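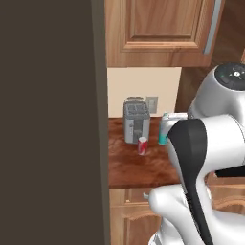

Visitor FAQ: Lollbridge Air Day

When do the gates open?
Gates open at 8:30 a.m. The flying display starts at noon and runs until late afternoon. Static aircraft can be viewed all morning.

Do I need to buy a ticket ahead of time?
Yes. There are no sales at the gate. Last June we sold 2,113 advance tickets and had to turn cars away. Children under five get in free but still need a ticket.

Where do I park?
Follow the signs to the Kultard field on the north side of the runway. Parking is included with your ticket. The grass is uneven, so low cars should keep to the marked lanes. There are 1,061 spaces, and the overflow lot is a ten-minute walk from the gate.

Which aircraft will be flying?
The list is posted on the Display page and updated as bookings are confirmed. Visiting aircraft can drop out at short notice due to weather or maintenance. We do not give refunds if a single aircraft cancels.

What happens if the weather is bad?
Light rain does not stop the show. If the cloud base is too low, the display director, Dong-geon Moon, may shorten the program or switch to flat displays. If all flying is canceled before noon, your ticket is good for next year.

Can I bring a drone?
No. Drones, kites and balloons are banned on the airfield and in the parking areas.

Can I bring a dog?
Dogs on a short leash are allowed outside the Brirkix hangar line. The jet displays are very loud and we suggest leaving dogs at home.

Can I go inside any of the aircraft?
The Jang transport is open for walk-throughs until 11:30 a.m. Groups are limited to 2 families at a time. Expect a line.

Is there seating?
The grandstand is a separate ticket. Everywhere else, bring a folding chair. Please put umbrellas and tents away once flying begins.

Is the site wheelchair accessible?
The main crowd line has a paved path. Accessible parking is beside Gate B; show your permit to the marshal.

Page last updated Nov 17, 2022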